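Stetisier (Comics)

Stetisier is a recurring character in the monthly comic series Clarkis. He is the older half-brother of the title character and the former warden of the undersea prison at Sarkent. He has been at different times an enemy, an ally and, for most of the third volume, the main point-of-view character.
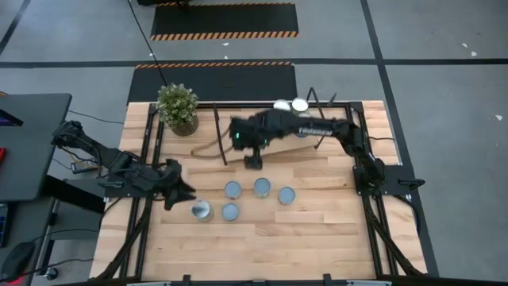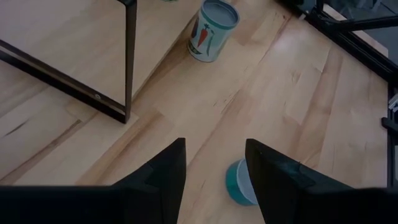 Judit Gulyás
Contributing Editor, Comics and Characters

Early life

Stetisier was born in the lower town of Sarkent, the first son of the tide engineer Dabbas. His mother left the city before he could walk, and her name isn't given anywhere in the first two volumes. Dabbas later remarried and had a second son, Clarkis, who was raised in the upper town and didn't learn that he had a brother until he was an adult.

As a boy Stetisier worked on the flood gates with his father. During a repair he was trapped in a sealed chamber with a cracked core stone, and the exposure gave him the power to raise and lower the pressure of any water he touched. Dabbas told the city that his son had drowned. He then handed the boy over to the Gate Wardens, a military order that had been looking for a person with exactly that ability. Stetisier knew about the arrangement from the beginning, and his hatred of his father drives most of what he does later.

Warden of Sarkent

The Gate Wardens trained Stetisier for 11 years and then placed him in charge of the prison beneath the city. The prison had no locks. It was held shut by the weight of the sea, and only Stetisier could open a way through. At the time of his first appearance there were 355 prisoners inside, most of them rebels captured in the Salt Rising.

In issue 30 of the first volume, Clarkis broke into the prison to free his teacher, the swordswoman Orrel. The brothers fought without knowing who the other was. Stetisier won easily, but spared Clarkis when he noticed that he was wearing their father's gate key. He let Orrel go in return for the key and told Clarkis to say nothing to Dabbas.

The Drowning of the Lower Town

With the key in his possession, Stetisier could open the outer gates as well as the prison. He planned to flood the upper town, where his father lived, and spent several issues moving the families of the lower town to high ground. The plan was betrayed by his lieutenant, Ansgar Vey, who reversed the gates on the night of the attack. The water went into the lower town instead and 2,068 people died.

Stetisier has always taken the blame for this in public. Vey's part in it was not revealed until the second volume, when Orrel found the reversed gear in the wreck of the pump house – a scene that was set up by a single panel in the flood issue, where Vey can be seen with grease on his gloves.

Exile and return

After the flood Stetisier left Sarkent and lived under a false name in the river country. He gave up his powers for a time and worked as a ferryman. Clarkis tracked him down in the second volume, meaning to kill him, but the two were attacked by Vey's hunters before they could fight. Stetisier was forced to use his powers to save his brother and lost the sight in his left eye.

The two returned to Sarkent together. Dabbas, by then an old man and ruler of the city in all but name, refused to admit that Stetisier was his son. Stetisier walked out of the hall without touching him. Dabbas was poisoned the same night, and readers were left to guess at the killer until the final issue of the volume, which named Orrel.

Powers and abilities

Stetisier controls water pressure by touch. He can crush a ship's hull, walk along the sea bed without harm, and hold back a wave for as long as he can stay standing. He can't create water or move it from place to place, and he is close to powerless on dry ground. He is also a trained engineer and a fair hand with a boat hook, the only weapon he carries after his exile.

The core stone damage is slowly turning his bones to salt. This was hinted at in the first volume and confirmed in the third, in which he hides the illness from everyone except Clarkis.

Creation and design

The character was designed by the series artist, Rawan Majali, who first drew him as a much older man with a long white beard. The beard was dropped when the writers decided to make him the hero's brother – he had been planned as an uncle – but the heavy gray coat from the early sketches was kept. Majali redrew the coat with a torn collar after the flood, and it has stayed torn in every appearance since.

Stetisier was meant to die at the end of the first volume. The ending was changed in April, shortly before the last two issues went to the printer, and the pages showing his death were later included in the collected edition as an extra.

See also

Clarkis
Dabbas
Gate Wardens
Salt Rising

Page last revised 20/11/2019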